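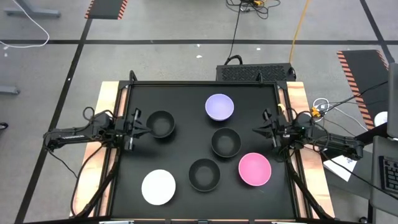 ## 1/

bowl sorting day. finally. everything out on the black top so I can see what we've got. three black, plus a lavender, a pink and a white. all round, all right way up, and the black ones basically vanish against that surface. you see a rim and thats it

## 2/

these are for Safta Enache's soup lunch, the one in January. she asked for "bowls that go together." Safta. we have never owned bowls that go together

## 3/

ordered the plain ones from Wivoria, $129 with shipping. the colored ones are from the Cekstead flea market, I think?? Tayla Halliday swears she bought the pink one. fine, Tayla, it's yours, come get it after lunch

## 4/

rules so far:

- same color goes with same color
- nest them, biggest on the bottom
- no forcing. if it sticks it's the wrong size
- anything chipped goes in the box by the door

## 5/

question for people with actual cupboards: do you stack darks and whites seperately or just by size? Riku Miyazaki says size, always size. I say color, because I'm the one who has to look at it

## 6/

ok white stack is happening. nested so tight you only get the top rim and then thin little lines of the ones under it. very satisfying. dark grays still sitting out on their own, one of them pretty wide 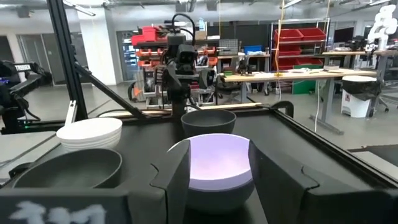 ## 7/

also the inside of a white bowl goes sort of lavender in this light?? had me second guessing the whole color system for a minute

## 8/

shelf at home is 115 cm wide and already has the casserole dishes on it, so the wide ones might have to go up top. Darragh Ó Briain is tall, Darragh can get them down

## 9/

still need: lids, felt pads to go between the good ones, more tea. if anybody near Nistor has spare felt pads pls message me, will trade for one pink bowl (sorry Tayla)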